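Subject: Re: [drimholm-floors] Squeak fix from below, joist spacing question

On the 846 square foot unit at Dunura, someone wrote:

> We have plank flooring on the second level that squeaks near the
> stair head. The ceiling below is closed. Is there any way to fix
> this from the top without pulling boards? Also, does anyone know if
> the Warkix screws are worth the price over plain trim screws?

Yes, it can be done from the top, but find the joists first. Magnet on a string, mark every fastener it grabs, and join the marks with painter's tape. Do not trust 16 inch centers in that building. I measured 15 in one bay and wider in the next, and the spacing changes again at the stair opening — the header there is doubled. 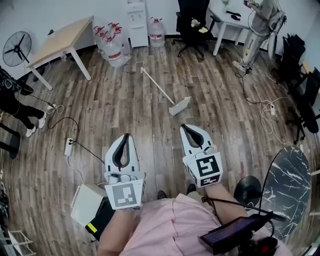

Squeaks come from two places: board edge against board edge, or subfloor against joist. Walk the area in socks and have a second person keep a hand on the floor. If the movement is at a seam between boards, try powdered graphite or talc before any screws. Work it in with a putty knife and wipe off the rest. A wood-plank floor like the one in the picture has long seams, so treat the full length of the noisy seam and a foot past it at each end. If the noise comes back with the seasons, it is humidity, and a screw will only move it over.

For subfloor movement, pre-drill and use a screw long enough to get well into the joist. Two per joist crossing, set at a slight angle toward each other. Stop when the board quits moving. Overdriving splits the tongue and you will be replacing the board.

On the screws: I have used both. The Warkix heads snap cleaner below the surface, and the hole fills with wax stick. Plain trim screws hold the same. Farías stocks them in boxes of 60, last I checked in September.

What finish is on the boards? Oil and poly need different filler.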